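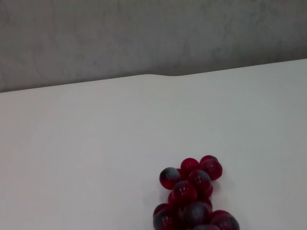

Speaker notes: Eating between meals on long shifts
Flukano staff health session, Casby site

Start on time. People are coming off the floor and have to be back on it.

Opening
Good afternoon. This talk is about what to eat on a long shift and when to eat it. I'm not going to talk about weight or hand out a diet. If you have a medical condition that affects what you eat, follow what your own doctor told you.

Ask for hands: who skipped a meal on their last shift? Wait for it. Then ask who made up for it at the vending machine.

Slide 2: The survey
We asked the Casby and Stalisent sites in October. We got 756 answers. The question most people skipped was the one about night shift, so don't lean on that part. The main complaint was the gap between the first break and the second. People get hungry in the middle, eat whatever is closest, and then don't want their real meal.

If someone asks for results by department, we don't have them. The form didn't ask.

Slide 3: Timing
Eat a proper meal before you leave home, even if it's small. Plan on eating something every 4 hours or so after that. Night crew: have your larger meal before the shift and keep the food light in the early morning. A heavy plate at that time sits in your stomach and you will feel it on the drive home.

Pause here. Somebody usually asks about coffee. Say it comes up on slide 5.
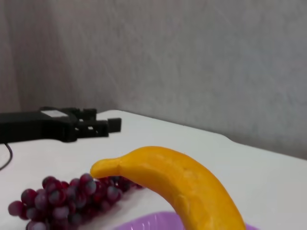 Slide 4: What to pack
A snack has to survive a locker, and it has to be something you can eat in a few minutes without a microwave. Fruit does both jobs. Take the two on this slide, a banana and a bunch of dark grapes. The banana needs no container and no washing. Grapes should be rinsed at home and put in a box with a lid, or they end up crushed under your boots. Add something with protein if the next meal is far off: a boiled egg, cheese, a handful of nuts. Nuts stay out of the Stalisent break room because of the allergy rule there.

Mention the refrigerator at Casby. Label your food. It gets emptied at the end of each week and unlabeled boxes get thrown out.

Slide 5: Drinks
Water first. Keep a bottle at your station if your area allows it. Coffee is fine early in the shift. Stop well before the end of it if you have trouble sleeping. Energy drinks: read the label for caffeine and sugar, and don't use one in place of food.

Slide 6: One thing to try
Pick one shift next week and pack for it the night before. The sign-up sheet for the Tai snack box trial is by the door. It has 9 places left.

Questions
Leave the last slide up. If it runs over, take the rest in room 103.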